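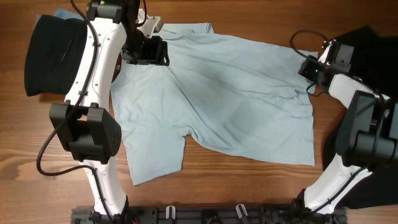 Home | Clubs | Ask a Question | Things to Make | Teachers

Can a robot fold your T-shirt?

You may have heard that robots are going to do all our housework soon. Grown-ups have been promised this for a very long time, and most of them still do their own ironing. So before you throw your clothes on the floor and wait for a machine to pick them up, let's look at what a school robotics club found when it tried to teach one to fold.

The club meets after lessons at Anthorpe, in a room that smells of glue. Its folding project is called Eden. There are 19 members, and the teacher in charge is Sarita Pal, who told them on the first day that she didn't think it would work. They signed up anyway.

Why is folding hard?

Think about a brick. If you pick up a brick, it stays brick-shaped. A robot can be told where the brick is and how wide to open its fingers, and it can do the same thing all day long.

A T-shirt doesn't behave like that. Pull one corner and the sleeve moves. Let go and it slumps into a new shape. Throw the same shirt on a table twice and you will get two different heaps. Your brain sorts this out so quickly that you don't notice it working. The robot has to be shown.

It also helps to have two hands. Try folding a shirt with one hand behind your back. You'll manage, but it will be slow and the sleeves will probably come out wrong. That's why Eden uses two arms, one for each end of the shirt.

How do you teach it?

In this club, a person guides the arms through the job, and the computer saves every movement along with what the cameras saw. That is one try. Then the shirt is shaken out and they do it again. The club wanted 60 good tries before they let the arms have a go alone.

This part is not exciting. Some members thought they would be building a robot butler and found they were mostly straightening a shirt. One boy said it was like doing the laundry but with more cables. Two people left to join chess.

After that, the computer looks for patterns in all the tries. People like to say the robot "learns", and that's a handy word, but be careful with it. It doesn't know what a shirt is for. It has never been cold. It is copying, and making a guess when things look a bit different from before.

So did it work?

Sort of. When the shirt was laid out nearly flat, the arms could often bring the hem up to the collar. When it was dropped in a heap, they pinched at the air, or grabbed a sleeve and dragged the whole lot sideways. A jumper confused them completely -- they had only ever practised with T-shirts.

In April the club took Eden to a contest called the Gamivix. The judges' rule was that nobody could touch the shirt once the arms had started. Anthorpe's best fold took 2 minutes and came out a bit crooked. A team called Čierny won with a towel, and there was some grumbling about that, as a towel has no sleeves.

Ms Pal still says she is not convinced. She folded a shirt herself while the judges were adding up, and she was finished long before they were.

Watch out for videos

If you see a film of a robot folding clothes beautifully, ask some questions. Has it been speeded up? Who put the shirt on the table, and how neatly? How many goes did it take? Could someone be steering it from behind the camera? A good film will tell you. Plenty don't.

Try it yourself

Write down how to fold a T-shirt, step by step. Give the list to a friend and ask them to do only what it says, with their eyes shut. Then look at the shirt.

More from this section

Why do magnets stick to the fridge?
Does a robot vacuum know where it is?
What is a sensor?
How to start a club when your school hasn't got one
Who decides the rules in a robot contest?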